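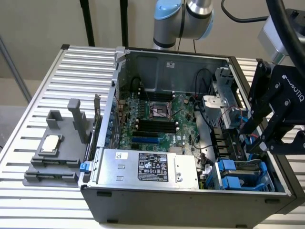 Hayley Rowbotham objected, when the first logs went round, that we were calling a software fault a gripper fault. In her reading the fingers had done what they were told each time, and the trouble was in what the cell believed about itself when it started moving again. We came to agree with her, and this section is written on that basis.

5. Unexpected Motion After a Pause

5.1 What happened

The Drunstead cell was built to test the disassembly and refit of used desktop computers. A tower lies on its side on the slotted aluminum table with the side panel off, and the printed fixture sits to its left. The fixture holds the processor while the socket on the board is open (Figure 5). Both arms are driven by the Juvar task planner. Commands to the gripper pass through a separate process, Derach, which keeps its own queue and its own copy of the gripper state.

Over the test period the cell made 319 task attempts. In 13 of them the gripper or the wrist moved after a pause in a way the operator had not asked for. Most of these motions were small. The fingers opened or closed by part of their stroke, or the wrist returned to a waypoint it had already passed. In 3 cases the motion began while an operator had a hand inside the marked area of the table. There was no injury. One drive carrier was bent and had to be replaced.

The worst of the three took place in the late afternoon, near the end of a long run. The planner had paused on a force limit during an approach to the drive area. The operator reached in to straighten a cable and, with the other hand, typed the command that clears the limit. The intention was to clear the limit and leave the arm paused. The limit cleared, the pause cleared with it, and the wrist moved down toward the case. The operator pulled back and pressed the stop. The log shows that the arm had been still for 55 seconds before it moved.

Figure 5. The cell with the case open, the processor in the fixture and the gripper at the drive side.

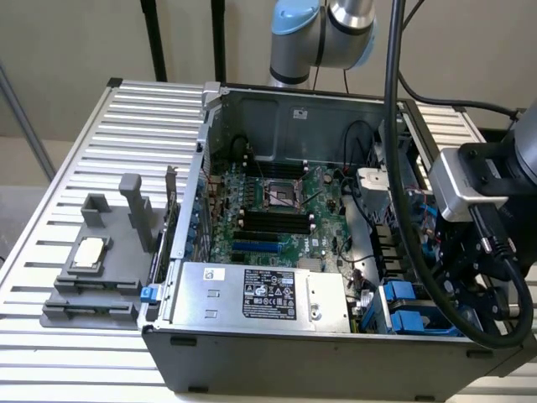
Surely, one reader of our draft wrote, a pause that a single typed command can undo was never a pause in the sense a safety engineer would use. That is correct. We had used the word for two different states. In the first, the planner stops sending new goals but the arm controller stays enabled. In the second, the controller itself is held and will not accept a goal until a person releases it at the panel. The screen showed the same yellow banner for both.

5.2 Cause

We replayed the recorded messages against the same versions of the planner and of Derach, with the arms powered off. The fault could be reproduced at will once we knew the order of events.

When the planner pauses on a force limit, it cancels the current goal. Derach receives the cancel, but a gripper command that has already been taken from its queue is marked as "sent" and is not canceled. It waits for a ready signal from the gripper. Clearing the force limit causes that ready signal to be issued again. Derach then finishes the old command and reports success. The planner, on getting a success report it did not expect, takes this to mean that the step is complete and moves on to the next one. If the next step is an arm motion, the arm moves.

Two things made this hard to see. The time stamps in the planner log are written when a message is handled, while those in the Derach log are written when it arrives, so the two logs disagreed about which came first. And the fault needed a gripper command to be in flight at the moment of the force limit, which happens mainly in the drive area, where the approach and the finger motion overlap. Attempts at the processor socket, where the two are done one after the other, never showed it.

An earlier fault report had blamed a worn cable. The cable was changed, and the fault stayed away for a while. We now think this was chance. The run that followed the repair was made up almost entirely of socket attempts.

5.3 How people came to be in reach

The software fault alone would have cost us some bent parts. It became a safety matter because of where people worked. The keyboard used to enter commands has a long lead, and over the weeks it moved from the side desk to the table itself. Doing so saved a walk when the fixture or a camera needed attention in the middle of an attempt. It also meant that the person clearing a fault was the person closest to the gripper. Figure 6 gives the arrangement from the wrist: one hand is on the keyboard and the other is on the table beside the open case, with the gripper fingers over the near edge of the same case.

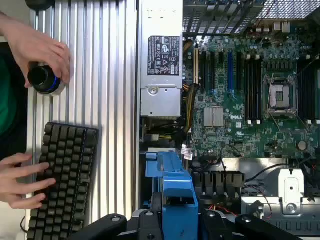

The written procedure said that the table was to be clear before any command was entered. It had been written when the keyboard was still on the desk, and at that distance it more or less enforced itself. With the keyboard on the table the rule could not be followed as worded, and it was read loosely from then on. The risk review for the cell did not list the keyboard at all. Joelle Sayegh's notes from the review treat the command station as a fixed point outside the table area, and no later change was recorded.

5.4 Changes made

The planner now ignores a success report for a goal it has canceled, and logs it as an error. Derach drops any command marked "sent" when a cancel arrives and asks the gripper for its true state before it accepts another. The soft pause has been renamed "hold goals" on the screen and is shown in a different color from the hardware stop.

Clearing a force limit no longer releases anything. The operator must clear the limit, step back, and press a release button mounted on a post beyond the reach of both arms. The keyboard is back on the desk and its lead has been shortened. Any adjustment at the table is made with the controller held at the panel.

We repeated the replay test with the corrected software and did not see the fault. We then moved the drive area attempts to Gwilliam, our second cell, which runs the same planner on a different controller. These runs are still going on, and their results are not included in the success rates given in Section 4. The attempts in which the unexpected motion occurred are counted there as failures, including those in which the part was later removed without damage.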